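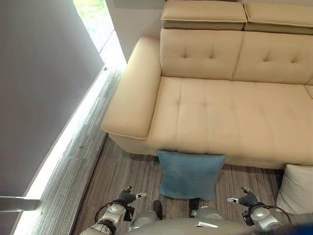

第4章 職員経歴台帳の初期設定

ガイド一覧 > Sima 導入の手引き > 人事担当者向け > 第4章

最終更新:2019年2月26日

第3章までの作業、おつかれさまでした。ログインと権限の割り当てが済んでいれば、難しいところはもう越えています。この章では、職員一人ひとりの経歴(採用年次、任用区分、これまでの勤務地、兼務や出向の履歴など)を Sima に取り込み、異動の時期に困らない台帳に整えるところまでをご案内します。少し長い章ですので、お茶でも用意して、区切りのよいところで休みながら進めてください。

4.1 始める前に用意するもの

・現在お使いの人事台帳(表計算ファイルでも紙でもかまいません)
・部署コードの一覧表
・任用区分の対応表(付録Bにひな形があります)
・「台帳管理者」の権限がついたアカウント

紙の台帳から始める方は、先に付録Cの入力用シートに書き写しておくと、あとの作業がぐっと楽になります。Griltville 市役所では、1,670人分の経歴を部署ごとに分けて入力し、そろった部署から順に取り込みました。一度に全部やろうとすると、どこまで確認したのかがわからなくなりがちなので、小さな役所でも同じやり方をおすすめしています。

4.2 台帳を取り込む

1. 画面左の「台帳」を開き、「新規取り込み」を押します。

2. ファイルを選びます。一つのファイルに入れられるのは2,000行までです。これを超えるときは、部署の境目で分けてください。途中の行で機械的に切ってしまうと、同じ職員の履歴が二つのファイルに分かれ、あとで統合の手間がかかります。

3. 「列の対応」画面で、お手元の列名と Sima の項目を結びつけます。「採用年次」と「入庁年次」のように呼び方が違っていても、ここで一度つないでおけば、次回からは自動で読み替えます。

4. 「仮取り込み」を押します。この時点ではまだ本台帳に書き込まれませんので、安心して何度でもやり直してください。

5. 確認画面に50件ずつ表示されます。黄色の行は項目の不足、赤色の行は職員番号の重複です。赤色が残っているあいだは先に進めません。

6. すべて直したら「本取り込み」を押し、完了の表示が出るまで画面を閉じずにお待ちください。

注意:本取り込みの最中に、別の管理者が同じ部署の記録を編集しないようにしてください。先に保存したほうの内容が失われることがあります。作業の前に課内でひと声かけておけば十分です。

4.3 任用区分と出向歴を整える

取り込みが終わると、つい一段落した気分になるのですが、もう少しだけお付き合いください。お問い合わせの多くは、この出向歴のところに集まっています。

1. 「区分の点検」を開き、「未分類」と表示された職員を絞り込みます。

2. 付録Bの対応表を見ながら区分を選びます。教員や税務の職を経て行政職に移った方のように前の職歴がある場合は、「前歴」の欄に職名と期間を入れてください。現在の区分の欄に前の職名を並べて書くと、年次の計算が合わなくなります。

3. 出向中の職員には「派遣元」と「派遣先」の両方を登録します。国境管理や沿岸警備の事務所など、名簿を外に出せない勤務先の場合は、「勤務地を非表示」に印をつけてください。

4. 期間の重なりがあると、右端に小さな三角の印が出ます。兼務であれば「兼務として認める」を選び、書き間違いであれば日付を直します。

補足:終わりの日付がわからない古い履歴は、空欄のままで取り込めます。推定の日付を入れるよりも、空欄にして備考に「要確認」と書いておくほうが、後任の方に親切です。

4.4 経歴の要約文をつくる

議会への提出資料や庁内報に載せる略歴は、台帳の内容から自動で下書きができます。職員の画面で「略歴」を開き、「下書きを作成」を押すだけです。文章は800字まで書けますが、庁内報に使うのであれば、もっと短くまとめたほうが読みやすいと思います。

下書きは登録順に事実を並べたものですので、どうしても硬い文になります。Grollitz の導入支援を受け持った Malou Briem は、まず主な勤務先を選び、そのあとで言い回しに手を入れていくそうです。公開の前には、ご本人に一度読んでいただくことをお忘れなく。評価や休職に関する項目は下書きに含まれませんが、備考に書いた内容は反映される場合があります。

4.5 うまくいかないとき

・文字が化ける:ファイルを保存し直し、文字コードに UTF-8 を選んでください。
・人数が合わない:退職者が含まれていないか、「在籍状況」で絞り込んで確かめます。
・部署が見つからない:8月の機構改革のあとに古いコードが残っている例がよくあります。「部署コードの履歴」から新旧をつないでください。
・本取り込みのボタンが押せない:赤色の行が残っているか、権限が「閲覧のみ」になっています。

それでも解決しないときは、画面右上の「相談」から Fultside の窓口へご連絡ください。担当の Martim Barreto のチームが順にお返事します。仮取り込みの結果画面に出る受付番号を書き添えていただけると、こちらで状況をすぐに確認できます。職員の氏名や職員番号は、相談の本文には書かないでください。

台帳が整ったら、第5章「異動案の作成と内示の手順」へお進みください。

コメント(3) シェア(12)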